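Introduction to Automation
Handout 6: Notes on the visit to Vulex
Instructor: Birgit Teuber

Visit date: Tuesday, August 19, 2025. If you missed the bus, read these notes before the lab session and borrow someone's sketches of the cell layout.

Vulex builds small work cells for packing and sorting. The hall we saw has 800 square meters of floor, most of it taken up by cells waiting for delivery. The demonstration was in the back room, at the two-arm table. Our host was the cell engineer, and most of what follows comes from her talk and from the question period afterward.

1. The task

The demonstration was pick and place in its plainest form: one light object, one basket, a bare white table. The object goes into the basket. Each arm has a parallel gripper with two fingers. The basket is orange and open-worked, with a rim of raised loops, and the object is pale, smooth and rounded. Keep both in mind when you get to section 3.
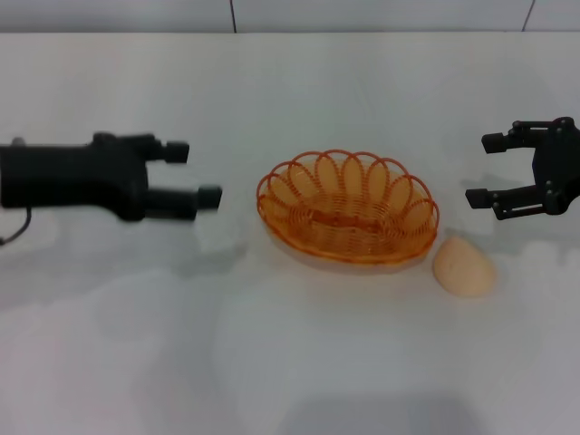

Why use two arms for a job that one arm could do?
The second arm gives the cell a choice of which side to reach from, and it can steady a container when needed. Vulex also uses the same table for tasks that need both hands, such as opening bags, and it is cheaper to leave both arms in place than to rebuild the cell for each job.

2. Approach and grasp

The engineer split the motion into five stages: look, approach, close, lift, release. Write these down, as we will use the same names all term. In the approach stage the fingers are already open before the gripper comes down. The opening has to be wider than the object, with some room left over for error in the position estimate. If the opening is too wide, the fingers may hit whatever is next to the object. An object resting against the basket is therefore harder to pick than one lying in the open.

Closing is done under a force limit. A hard object can take a firm grip. A soft one changes shape, and the gripper has to stop earlier. The planning software at this table is called Jornotent. It stores a force limit for each kind of object, and the operator can change it between runs.
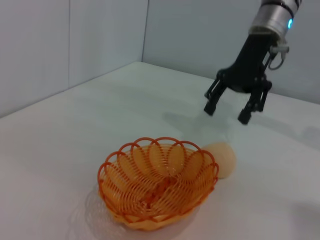
Figure 2. Open gripper above the table, with the basket and object below.

3. Where things go wrong

The cell log holds 3,000 attempts at this task. Of these, 634 were marked as failed. We were given a breakdown by stage, but the sheet is not for copying, so I will only give the main points.

Most failures came in the close stage. A rounded object can roll when one finger touches it before the other. The second largest group was release. The fingers have to clear the rim on the way down and again on the way up, and loops or open wire can catch a fingertip. Openwork is also hard for depth cameras — the sensor may read the table through the gaps and place the basket too low.

Vulex has tried two fixes. One is to release from a little higher, which works for light objects. The other is a fingertip pad from Hinrichs with a softer face. The engineer preferred the first, as pads wear and have to be replaced.

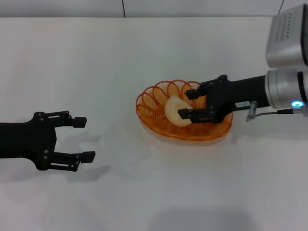 The release height is set from the top of the rim, plus a margin. When the margin is small, the object drops a short way and tends to stay where it lands. When it is large, the rim is safe but the object can bounce. On the Grarley line, where the goods are heavier, the margin is kept as low as the rim allows.

4. For the lab

Read pages 1 to 43 of the course reader. Draw the five stages as a flow chart and add one check after each stage. For each check, say which sensor you would use and what the arm should do if the check fails. Bring the chart on paper.

Questions about the visit go to Birgit Teuber during office hours. Visitor badges that were not handed in at the gate should be left in the box outside the lab.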